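Chapter 6
Plug-in Adapters and Small Connectors

6.1 Scope of the chapter

Earlier chapters dealt with fixed wiring. The present one covers the parts that a household user handles directly: adapters, plugs and the short connectors between them. Readers should have the load tables from Chapter 5 to hand, as the worked problems refer to them.

An adapter does one or both of two jobs. It changes the shape of the outlet, or it changes the form of the supply. A unit with USB ports does the second, and must therefore contain a converter as well as contacts.
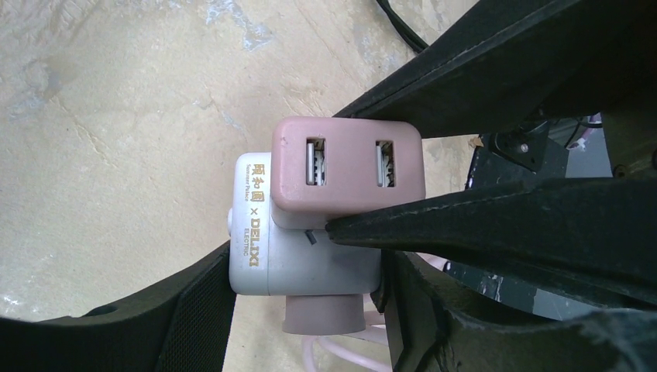

The two jobs are rated separately. The converter has its own output limit, shared in most designs between all the ports - a point often missed when two devices are charged together. The mains side is limited by its contacts and by the heat the body can shed.

6.2 Contacts and prongs

Prongs carry the full load current through a small area of metal. Wear, dirt and slight bending all raise the resistance at this point. In the Harkport trials, set out by Pavithra Rao in the appendix, sample plugs were inspected after 200, 300 and 1000 insertions.

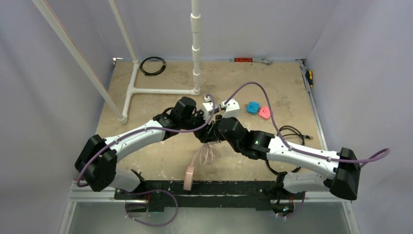
Terms used in this chapter

Body: the insulating shell of an adapter or plug.
Prong: a projecting metal contact.
Port: an opening that receives a plug.
Rated current: the greatest current a part may carry continuously under stated conditions.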